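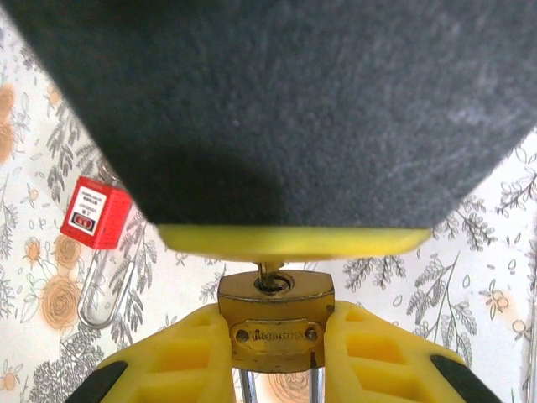

[prasden-robotics] Re: Padlock task, questions before the Honduscombe day

From: Zeyu Tang
To: prasden-robotics list
Date: 2022-06-22

Dear Marcus, dear all,

Thank you for the long message. I answer between your paragraphs, so please scroll down, there is something under each of them. I was in the club room until late and I have now read all the logs twice, so I think my answers are correct, but if you see a mistake please write it to the list and not only to me.

> On the club list, Marcus Ruiz-Ortega wrote:
>
> Hello everybody,
>
> I have been away for the exams and I am trying to catch up. Could someone
> tell me where we are with the padlock task? The last thing I remember is
> that we had 700 recordings in January and the arm could pick up the brass
> lock from the table but not much more.

We have 2,754 recordings now. The target which we wrote in the project plan is 3,000, so we are near. All of them are demonstrations by a person with the hand controls, and I removed the bad ones before I counted. By bad I mean the ones where the wrist camera lost its connection, or where the person stopped in the middle to talk. A recording where the lock slips and is picked up again is not bad, please do not delete these. The model needs to see how to recover.

The picking up is good with both the old and the new fingers. The part which takes our time is what comes after: to hold the brass lock by the two sides of the body, with the shackle down and the key up, and to keep it straight in this position. If the lock leans to one side, the key leans too, and for the next step we have very little space above it.

> Second question. Did you decide about the fingers? I read in the minutes
> that Flandimov sent us a second set and I would like to know if they are
> better than the printed ones we made ourselves.

Yes, we decided. We use the yellow Flandimov fingers for all recordings since the spring break. Our own fingers were harder, and the lock body turned between them when the arm moved quickly. The yellow ones bend a little when they press and the lock stays where it is. I was against the change at first, as we had to repeat a part of the old work, but I was wrong and Ana from the second year was right.

Two remarks about them. Please do not close them more than is necessary. There is a number for the closing force in the settings file and it is 60, and it should stay 60. Last month someone put it higher "to be safe" and then forgot it, and we have one afternoon of recordings where the fingers are bent so much that they look like a different gripper. The other remark is about cleaning. A dry cloth is enough.

> Third, the camera. When I look at the wrist view, half of it is the dark
> felt block and I can hardly see what happens at the end of the key. Is
> this really the view that the model gets? Can we not move the camera?

It is really the view that the model gets. I understand why you ask, I had the same reaction. When the lock is lifted to the block, the dark felt takes the upper half of the view and there is only the thin stem of the key between the lock and the yellow strip. A person who looks only at this view has difficulty to judge the distance. But we tried two other positions of the camera, and in both of them one finger came in front of the nameplate, and then the model lost the turning angle of the lock. With the present position both fingers are seen from the same side and the front of the lock is free. For the angle this is the best that we found.

For the distance my proposal is to use the second camera, the one on the stand, only for the last part of the movement. The code for this is in the branch with my name. It runs, but it is not tested by anybody except me, and I would be grateful if a second person could look at how the two time stamps are compared. I am not sure that I did it in the right way.

> Fourth, and I hope this does not sound rude, but who chose the wallpaper?
> With all the grey leaves and the orange roses the segmentation is much
> worse than on the plain board. I would go back to the plain board.

It is not rude! I chose it. The reason is in the rules of the Honduscombe day: the organisers set up the work place and the teams do not know the background before they arrive. Last year the table had a checked cloth, and our program, which had only seen the plain board, took the squares for parts of the object. I do not want to repeat this experience. So I looked for a paper with many small shapes in it and some colour, and this one has both.

You are right that the segmentation is worse. The steel shackle is the difficult part, it is bright and narrow and the paper behind it is cream with fine grey lines, and the mask often ends at the bottom of the brass body. The brass body itself is found nearly always. My opinion is that we can live with it, as the arm holds the body and the shackle is not used in any decision. If you want to try to make the mask better, please do, but keep the paper.

> Fifth: is the red lock part of the task now, or does it only hang there?

It is not part of the task in the sense that the arm should touch it. In the rules there is a sentence that other locks may be near the place of work and that a team loses points if the arm moves them. So we hang the red safety lock on the left side with its long metal loop, and the person who records must go past it carefully. If the red lock is touched in a recording, please write "touch" in the notes column. I use this column when I choose the data for training, so it must be only this word and with small letters.

> Last thing. Where do I put my changes? The folder names have changed and
> I do not want to break anything one day before somebody needs it.
>
> Best wishes and sorry for so many questions,
> Marcus

Everything has moved to the shared space which we call Org. The old folders are still there, but they can only be read. In Org you find one folder for recordings, one for code and one for the papers of the competition. Please make your own branch and send a message here when it is ready, and then I or Ana will merge it. Before you start, update the settings file. The old one has the name of the old camera in it and the program will stop with a message which does not explain very much.

A few things for everybody else who reads until here:

The remaining recordings. I have put a table in Org with free hours in the club room. If you have not recorded before, come with a person who has. The hand controls are a little slow to the left and one needs some time to get used to it.

The key. Please leave it in the brass lock when you go home. We have only this one, and on Monday mornings — or any morning, to be fair — I do not enjoy to look for it under the table. If you need to take it out for a test, put it in the small drawer and write this on the board.

The form for Honduscombe. They need the full names as they are in the student card, and the size of the arm with the gripper mounted. I have measured the arm, but with the old fingers. Could someone who is in the room this week measure it again and send me the result? I will then fill in the form and post a copy to the list before I send it.

Marcus, if you have time, I would most of all like your help with the two time stamps. You did the same work for the conveyor project and I remember that it was solved well.

Kind regards,
Zeyu Tang
Prasden student robotics club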